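In Praise of the Radio in the Other Room

My favorite way to hear a song is badly. I mean through a wall, or down a stairwell, or from a kitchen while I'm at the other end of the apartment doing something dull with my hands. I've owned good headphones. I've sat in the correct chair at the correct distance from a friend's very expensive speakers and been told to close my eyes. It was lovely, and I'd still trade it for half a chorus coming under a door.

I grew up over a tailor's shop called Saxena, and the shop radio went on at 8 in the morning and stayed on until the shutters came down. We lived right on top of it. The floor took away the high notes and most of the words, so what came up to us was bass, drums, and the mumble of the announcer, who I was sure for years was a large sad man. (I met him once at a street fair. Small, cheerful, eating corn.) There were songs I knew for a whole childhood without knowing a single line. I could hum every turn of them. When I finally heard one of them clean, in a car, at 18, I almost didn't recognize it. It had violins! Somebody had gone to the trouble of hiring violins and the floorboards had been keeping them from me.

You'd think I would have felt cheated. I was thrilled. I'd had one song for all those years and now I had two.

I've been trying ever since to get other people excited about this, with mixed success. My friend Kiran Srivastava thinks it's plain nostalgia, and that if I'd grown up over a fish market I'd be writing essays about the smell. Maybe so! But I've seen him stop in the middle of a sentence on a summer street when a trumpet came out of somebody's upstairs window, and stand there with his mouth a little open until it was over. He had the same recording in his pocket, on his phone, in better sound than that window could ever manage. He could have played it any time he liked. He never would have stood still for it.

That's the part I love most. A song you choose has to compete with all the other songs you could have chosen. I open Musix in the evening and there's the whole recorded output of the human race, sorted by mood, and I scroll and scroll and put on the same album I put on last night. Then I skip the third track. I'm a terrible listener when I'm in charge. Give me somebody else's radio and I'm all ears, I'll sit through a song I dislike to find out what comes after it, I'll sit through the ads, I'll sit through a long call-in show about tomatoes.

Also there's the matter of company. A radio in another room means there's another person in the house, or there was one recently, or there'll be one soon. My aunt used to leave hers on when she went to the market, and coming in from school I'd hear it from the landing and feel the whole place was occupied. She said it was for burglars. I think it was for the furniture, and a bit for me.

Ramesh Pal, who fixed radios across the street from Saxena and had a shelf of dead ones he called the choir, used to tell us that the best speaker in any building was the building. He'd take a little set no bigger than a lunch box and put it on a wooden chest, then on the tile floor, then inside a metal bucket, and make us listen to each one with our backs turned. I'm sure he was just keeping us out of the way of the soldering iron. But I learned to hear a room that way and I've never stopped doing it. Bathrooms make everyone a choirboy. Closets full of coats make everyone sound as if they're telling you a secret. A hallway with a bend in it does something wonderful to a cello, and I can't explain what, and I've asked.

A bedroom is the softest of them all, with the mattress and the laundry soaking up whatever comes in. I do most of my folding there (or I start most of it) and I leave the kitchen radio on loud enough to reach me. By the time the sound has come around two corners it's lost all its edges. News sounds kind. Opera sounds like someone calling a dog home across a field. I've had arguments of the brain, the sort where you lie down for a minute and go over what you should have said at lunch, completely dissolved by a brass band I couldn't quite make out.

I do know there's another side. Other people's noise can be a misery, and anyone who has lived under a beginner drummer is entitled to put this essay down and go for a walk. Volume matters, and hour matters. I spent one winter in a building called the Avell, where the man next door played the same ballad at 2 in the morning, every night, and by spring I could have bitten through the wall. I hear it now in supermarkets and my shoulders go up. So I'm not saying all leaked music is a gift. I'm saying that we've gotten so good at sealing it in that we've lost the nice leaks along with the bad ones. On my bus everybody has something in their ears, me included, and I often wonder what the bus would sound like if it all came out at once. Horrible, probably. I'd like to hear it one time.

What I'd suggest is small and free. Put your music on in a room and then leave that room. Go and do something else, well away from it, with the door half open. Don't pick the songs one by one, let a station do it, ideally one run by people with odd taste. There's a little one I get in September, when the air is right, from over in Astau, and it'll play a wedding band and then a weather report and then eleven minutes of somebody tuning up. I can't get it in the kitchen unless the set is on the windowsill, and I can't turn it up far without it buzzing, so I hear it the way I heard everything as a kid, from a distance, with pieces missing.

Try it with something you think you know by heart. You'll hear the bass line, I promise you, maybe for the first time. You'll get a word wrong and like your word better. And if you find yourself standing in a doorway holding a sock, waiting to find out how it ends, write and tell me what was playing. 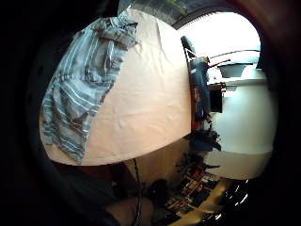

A striped cloth crumpled on the bed.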